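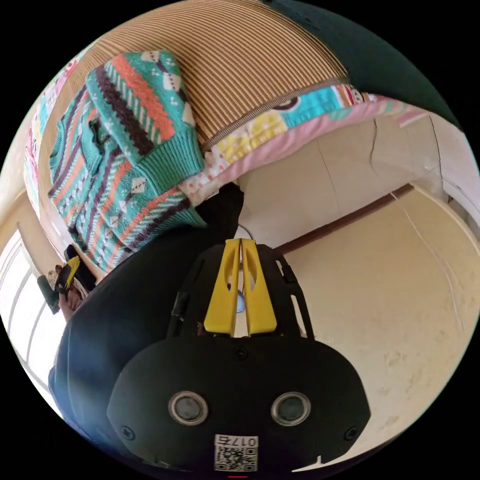 Teaching by Hand: How Robots Learn a Task from People

A robot does not know how to pick up a sweater. It has never gotten dressed, put away laundry, or felt the difference between a sleeve and a collar. Before it can help with clothing, a person must show it what to do. One way is to use a hand-held gripper, a tool that a person carries and squeezes to make its fingers open and close. The gripper used here has two bright yellow fingers, and on the front of its black body are two round lenses. A knitted sweater with stripes and diamond shapes is held up behind it. Soft things such as sweaters are among the hardest objects for a robot to handle, as the next sections explain.

What is a demonstration?

When you learned to tie your shoes, someone probably showed you first. You watched the loops go around, and then you tried. Engineers call this kind of showing a demonstration. A robot can learn from demonstrations too, but it needs many more of them than you did. At the Miltano Learning Center, one lesson on folding sweaters used 2,043 demonstrations. Each one was saved as a recording that a computer could study.

Showing by hand

With a hand-held gripper, the person does the job without a robot in the room. The person picks up a sleeve, moves it, and lets it go. While this happens, cameras record the view near the fingers, and the computer works out where the tool moved and how wide its fingers opened.

Later, the computer looks for patterns in all the recordings. It may find that the fingers usually close on the edge of a cuff, or that they slow down before they let go. A robot arm with the same kind of fingers can then try to make similar movements.

Showing by remote control

Another way to teach is called teleoperation. "Tele" comes from a Greek word that means "far off." In teleoperation, a person moves a set of controls and a robot arm copies each movement. The person may sit beside the robot or in a different building.

The training arm at Miltano is named Tully. Tully has 6 joints, and each joint can turn when the person moves the matching part of the controls. This takes practice. The person cannot feel the cloth directly and must watch carefully to see whether the fingers have a good hold.

Why is clothing difficult?

A wooden block keeps its shape when you lift it. A sweater does not. It can bend, stretch, twist, and hide one part of itself under another. The same sweater dropped on a bed twice will almost never land the same way.

For this reason, teachers change things between demonstrations. They use different clothes, different rooms, and different kinds of light. A robot that has practiced in only one room may be confused by a new one.

Words to know

Gripper: the part of a robot, or a tool, that holds objects.

Demonstration: a recorded example of a person doing a task.

Teleoperation: controlling a machine from a distance.

Try it at home

Ask a grown-up for a pair of kitchen tongs and a sock. Using only the tongs, try to fold the sock in half on a table. Then drop the sock and try again. Did you pick it up in the same place both times? Draw a picture of where the tongs touched the sock on each try.

Grotell Library of Science for Young Readers. Page last reviewed January 17, 2023.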